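Clutter on a Shared Desk: What Stays, What Moves, What Gets Wiped
Project report, Brellura Workspace Studies
Halima Tamuno and Stavros Vidmar
Submitted 30/08/2025

1. Background

The long white desk in the Clavemwood study office was bought to encourage collaboration. It is curved, so that people sitting along it can see one another, and its main effect so far has been to let everyone's belongings drift downhill toward the middle, even though the desk is level. We checked with a spirit level borrowed from the Quintela workshop.

Our project began in April with a plain question: if a shared desk is tidied once a day, which objects come back, and where? Stavros wanted to call the study "Sediment." Our supervisor did not.

2. Method

We divided the desk into seven zones with pencil marks on the underside, where they would not annoy anyone. At the end of each day one of us went along the desk with a cloth and a notebook. Anything that was obviously trash was thrown out. Anything that belonged to somebody was lifted, wiped under and put back. Things without an owner went into a tray by the door, which we labeled Clillov after the previous occupants of the office, whose mail still arrives.

The order of work mattered more than we expected. In the first week we dusted the screens last and spent a lot of time wiping the same stretch of desk twice. After that we started with the monitors, then the keyboards, then the bare surface. Cloths were folded before use so that a clean side was always available, at least in theory.

Cables were the difficult part. A cloth moved along a desk will find every one of them, and lifting a bundle with one hand while wiping with the other takes practice. Halima is now good at this and has asked that it be mentioned.
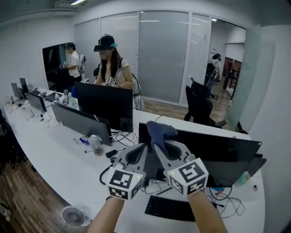

We also had to decide what counted as clutter. A keyboard is equipment. A bottle is clutter if it is empty, and a personal possession if it is not, but plenty of bottles spent the project in between. Chargers were worse. They lie about on the desk looking abandoned, and the moment one goes into the tray its owner appears. After four complaints we gave chargers the same protected status as laptops.

3. Results

Bottles were the most faithful returners. Wherever we cleared a space behind a monitor, bottles moved in, presumably for the shelter. The backs of monitors turned out to be the dustiest surfaces in the office and the least often noticed, given that a person sitting down sees only the front of their own screen and the back of somebody else's.

The tray held 12 objects at its fullest, including a mug nobody would admit to and three pens that did not write. We put the pens back in the tray after testing them, for reasons neither of us can now reconstruct.

Daily wiping took nearly 1,000 minutes over the whole project. Most of that went on lifting things up and setting them down again. The wiping itself was quick.

4. Problems

Our notes for the second week are thin, as the notebook was itself tidied away. The pencil marks were also a mistake – reading them meant crawling under the desk, and we ended up judging the zones by eye. Zone boundaries in the later notes should be read generously.

5. Recommendations

Cable clips along the rear edge of the desk would save more time than any change of cloth. Each seat should have one agreed spot for drinks, away from the keyboard. We would keep the tray but empty it every week, and move it somewhere people do not put their coats.

The cloths have been washed and are in the second drawer. The spirit level still has to go back to Quintela.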